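Community News | Programs & Services

October
By the Communications Office, Grenov Family Library Network

Toy Lending Collection Expands to Trosau and Sandberg Branches

The Grenov Family Library Network is pleased to announce that its toy lending collection is now available at the Trosau and Sandberg branches. Families previously had to visit the main branch in Grenov to borrow from the collection, and many asked for a location closer to home. With this expansion, all 3 branches offer the service during regular opening hours.

Any adult with a current library card may borrow up to 2 toy sets at a time for a period of three weeks. Loans may be renewed once, provided that no other family has placed a hold on the set. Sets may be returned to any branch, but they must be handed in at the desk – the outdoor book return is not suitable for them.

The Trosau branch opens with 60 sets and the Sandberg branch with 50. Both include building blocks, wooden puzzles, simple board games, musical instruments and pretend play. Play food and kitchen sets have been the most requested items at the main branch for two years in a row, and additional sets have been purchased for this reason. 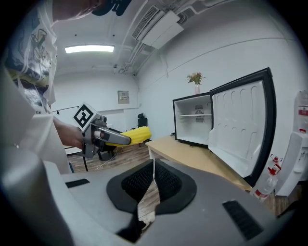
Each set is checked and cleaned between loans. Families are asked to count the pieces before returning a set and to report anything missing or broken. There is no charge for ordinary wear. A replacement fee applies only when a set can no longer be lent, and the amount is listed on the card inside the lid.

Reservations are handled through Cliline, the network's online catalog. Select "Toys and Games" from the main menu, then choose a pickup branch. A notice will be sent when the set is ready, and it will be held for five days. Cardholders who do not use Cliline may place a request by telephone or at the desk.

Donations of used toys cannot be accepted at this time. Suggestions for future purchases are welcome and may be left at any branch.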